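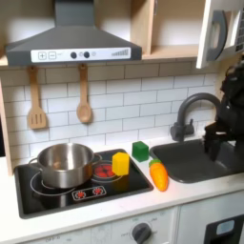

The Clurkitz play kitchen, with the pot on the stove and the yellow block beside it, with the carrot and green cube waiting on the counter.

I've been meaning to write up the Clurkitz kitchen for a good while, and on Monday I got a message from a reader asking whether a toy kitchen can really hold up to months of teleoperation, so I suppose that settles it. Short version: yes, mostly, and I'd buy it again. Longer version follows, so get yourself a coffee.

We use ours to gather demonstrations for a policy that learns simple tidying and cooking moves. Put the carrot in the pot, move the green cube to the sink, that sort of thing. Before this we had a bare table with some bowls on it, and the policy we trained there was hopeless the moment it saw a backsplash. So Gualtiero D'Amico (he runs our collection sessions, and he's far more patient than I am) argued for a kitchen, and February was when we finally gave in.

So far we've recorded 2097 episodes in it, and 1661 of those made it through our checks. The rejects were nearly all our own doing — an operator forgetting to reset the counter, or a typed instruction that named the wrong object. I can't hang any of that on the kitchen.

What I like best is how much there is to look at. You get a range hood with printed buttons, little knobs and a row of bars, a white tile backsplash, a white microwave up in the corner, and a stovetop with a red burner right beside the pot. The wooden spatula and spoon hang from the hood, and they're a lovely pair for later tasks once you've got the easy ones down. All of that clutter is the sort of thing a model has to learn to ignore or use, and having it come ready made saved us a lot of gluing!

The sink is my other favorite. It's dark gray with a proper rim, and the faucet stands up tall behind it. New operators clip that faucet with the gripper constantly in their first hour. I used to find this maddening, but I've come around. Reaching past it takes a careful approach from above, and the demonstrations are better for it.

Now for the grumbles. The stainless pot is very shiny, and our depth readings on it are a mess. We tried dulling spray from Cattaneo, which helped until the gripper rubbed it off the handles, and now we mostly lean on color images for anything involving the pot. The stove knobs are only printed on, so if you were hoping to teach knob turning up there, you'll be disappointed. The oven knob down on the front sticks out properly, but our arm can't reach it comfortably from where it's mounted.

Weight is the last thing. The whole unit is light, and it crept backward a little every session until we clamped it down. If yours moves and you don't notice, your early episodes and your late ones won't match. We lost 300 episodes that way before anybody put tape on the floor.

I also tried the Belon set, borrowed from friends over at Clivolard. It's sturdier, but the counter is shallow and there's hardly anywhere to put things. If you only want pick and place, it would do fine. For anything with a bit of variety I'd go with the Clurkitz, a couple of good clamps, and a box of blocks in strong plain colors. Ours get called by their color in nearly every instruction, and it keeps the typing short.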